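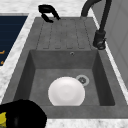
Buying for a robot kitchen cell - session 7 handout
Tutor: Gøran Wallin
Notes typed up May 19, 2021, corrections to me please

Where we got to last time: task picked (clearing a sink), no kit bought. Today is money. Bring the Jirkby price sheet, the one with the blank column.

1. Write the task down first
One sentence. "Take the plate out of the basin and put it on the drainboard." Anything you can't tie to that sentence doesn't go on the order. Most overspends I see start with someone buying the arm and then looking for work for it.

Things that drive cost in a sink job:
Reach - down into the basin, not just across the worktop. Measure from the mounting point to the far corner of the floor.
Clearance - tap, wall cupboards, anything hanging on the backsplash.
Grip - thin rims, round things, soft food.
Water - sealing costs extra, ask for it as a seperate line.

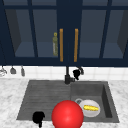

Clearance is the one that gets missed. People price reach off a flat floor plan and then the elbow wants to be where the cupboard is. Get the supplier's side view drawing as well as the top view. If they won't send one before the order, put that in your notes.

2. Simulate or buy?
Do the simulated kitchen first. Budget it as a proper line, with hours, not as "free". Our worked case:
Zirbridge licence, one seat: 428
Building the scene and props: 87 hours, charged at your own rate
Contingency pot for hardware: 2,000, don't touch till July

What you get for it: a reach check, a first go at hand choice, awkward layouts you can repeat. What you don't get: grip force you can trust, or anything much on splashing. So the sim can rule an arm out but shouldn't sign the order by itself. 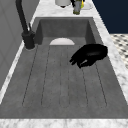 3. Choosing the hand
Two quotes on the table, Prillix (fingered) and Van den Broek (two-jaw). Compare like with like:
- hand only, or hand plus wrist adapter?
- spare fingertips included?
- who pays carriage on a return
- cable length. Really. Check it.

Fingered hand costs more and has more to go wrong, but may save you a tool changer. Two-jaw is cheaper, then you add pads, then differnt pads. Getsemaní Villaseñor's group costed both over the whole project and the gap was smaller than on the quotes. Her sheet is in the shared folder, read the second tab.

4. Props and consumables
Always forgotten. Plates, mugs, play food, spares of all of them. Vary size and surface - smooth rim, rough lump, flat thing that sits tight to the floor. Same list for the sim and the real bench or you can't compare results.

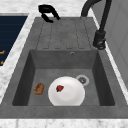 5. For next time
Fill in the blank column for your own task. Two quotes minimum, delivery dates on both. Mark each line "need now", "need by July" or "nice to have".
Then cross out one nice to have.

Questions on VAT and carriage - bring them along, I'll do those at the start.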